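Manee Kaewkla
Thread on cookie tins, because I have been thinking about cookie tins for two straight weeks and my family has asked me to put it somewhere else. So it goes here!

Manee Kaewkla
Every August I start practicing for the holiday tins. Yes, August. My kitchen in Prasdale is hot, the butter goes soft in minutes, and I still do it, because by December I want to have made all my mistakes already.

Manee Kaewkla
The baking part I'm fine with. I have my grandmother's butter cookie recipe, a chocolate one I've been messing with for years, and a coconut thing I'll get to later. The PACKING is what I'm obsessed with. You can bake the best cookie on your street and if it arrives as crumbs it's ice cream topping. (Good ice cream topping. But still.)

Manee Kaewkla
My current favorite setup is the square tin with pleated paper cups. I used round tins forever and always ended up with that weird gap at the side where things slide around. With a square tin the cups go in a grid and hold each other up. I don't know why it took me so long to switch.

Manee Kaewkla
Three rows of three is the sweet spot for me. Big enough to feel like a present, small enough that you can fill a bunch of them in an evening and still be in a good mood at the end.

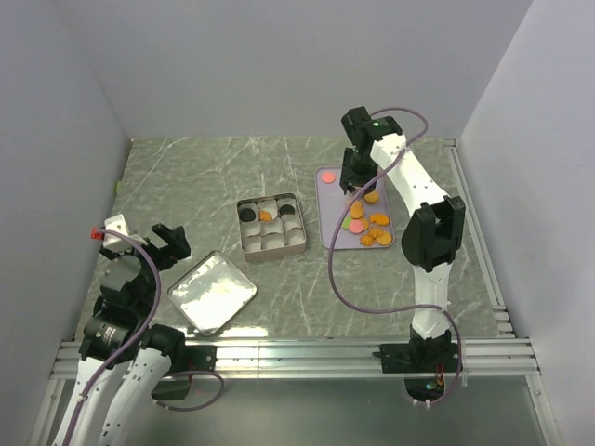
Manee Kaewkla
Put all the paper cups in first, before a single cookie. I used to do cup, cookie, cup, cookie, and the last cup never fit. If every cup is in place you can fluff them, even out the rows, and then filling goes so fast.

Manee Kaewkla
Also on cups: they stick together like crazy when they're new. Turn the stack upside down and roll it between your palms a little and they'll loosen up. I learned that from a lady at the Trestwood market who sells candy and she did it with one hand while making change. I'm still at two hands.

Manee Kaewkla
I like to put the dark cookies in first. Dark chocolate against white paper is so pretty, and once they're down you can see your pattern and fill in the pale ones between them. Corners and center looks great. So does a checkerboard. So does a total jumble, if I'm being fair to my sister's tins.

Manee Kaewkla
Trays! Please use trays. I keep each kind of cookie on its own one when I'm packing, so the chocolate crumbs stay off the butter cookies. Low sides are best, you want to be able to reach in from any direction and pick one up by the edges.

Manee Kaewkla
And keep an extra tray with nothing on it. Mine is for the rejects – chipped ones, ones with a funny foot, the one that baked onto its neighbor. It does not stay full very long in my house.

Manee Kaewkla
Someone asked about sizes. Measure your cup across the flat bottom, never the top, because the pleats flare out and they'll fool you. Then cut your cookies a hair smaller than that. Remember they spread! I bake one test cookie, let it cool all the way, and drop it in a cup before I cut the rest.

Manee Kaewkla
Cool all the way, by the way, means cool all the way. Flip one over and touch the underside. If there's any warmth in it at all, leave it alone and go do something else. Warm cookies in a closed tin go soft overnight and the paper gets those see-through grease spots.

Manee Kaewkla
OK the coconut thing. I got the recipe off an index card tucked into a used cookbook, and the card just says "Tautahi" at the top in blue pen. No idea if that's a person or a place or the name of the cookie. It's toasted coconut, brown sugar, lime zest and a lot of butter, and I love it so much. We call them Tautahis now.

Manee Kaewkla
They're a bit sticky, so they get their own cups and they never, ever share. Anything sticky or strongly flavored will boss the other cookies around. Mint is the worst for this. I did a mint tin once and everything in it was mint by morning, including the ginger snaps.

Manee Kaewkla
If you want two layers, cut a square of parchment and then a square of thin cardboard to go on top of the first layer. Parchment touches the cookies, cardboard holds the weight. Sturdy cookies on the bottom, delicate ones up top where everybody will see them first anyway.

Manee Kaewkla
Before the lid goes on I do the wiggle test. Hold the tin level and give it a gentle side to side. If you hear sliding, crumple a little tissue paper and tuck it along the edge. If you hear nothing, you're done, put the lid on and admire it!

Manee Kaewkla
Numbers for the people who like numbers (hi, Dad): last year I baked 193 cookies for tins and the recipe card for the butter ones has been copied out 8 times for friends. This year I want to beat both.

Manee Kaewkla
Next up is testing how long the Tautahis keep. One batch in a tin on the counter, one in the fridge, and I'm going to try a bite of each every evening after dinner. It's a hard job and I'm very excited about it.

Manee Kaewkla
Tell me what goes in your tins! I especially want anything with sesame or cardamom, and I'd love to see how you arrange the rows.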